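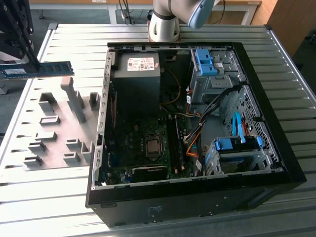
A person who wants back a small amount of money should not need two years and a lawyer. In Harkov the small claims court had 2,816 open cases in March, and many of them are for less than 900 dollars. Most are about simple things. Think of a computer with the side panel off and two empty memory slots. Everybody can see that the memory is missing, but the court must decide who is responsible, and for this it asks for the same papers as in a big case. I think this is wrong.

My own claim was against a repair shop, Unside. I filled in 61 pages. Some of them asked the same question again, only in other words.

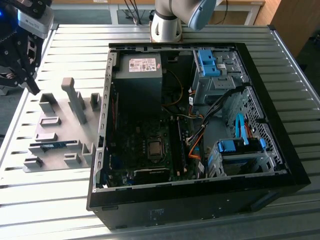 The form is the first problem

A short form of 4 pages would be enough for most claims. Who are you, what was agreed, what did you pay, what do you want. The judge can always ask for more. Now many people stop at the form, and the shop or the landlord wins without saying a word.
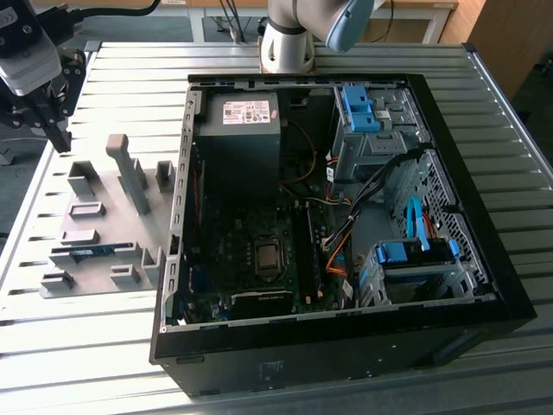
The second problem is the waiting. The town of Tamura has a clerk who calls both sides before any hearing, and I am told that many cases finish on the phone. Some lawyers say it puts pressure on the weaker side. This can happen, I agree - but two years of waiting is also pressure, and it always falls on the one who has less money.

Related
Lundilell tenants wait for deposit ruling
What to bring to a small claims hearing
Court fees: who pays when you lose?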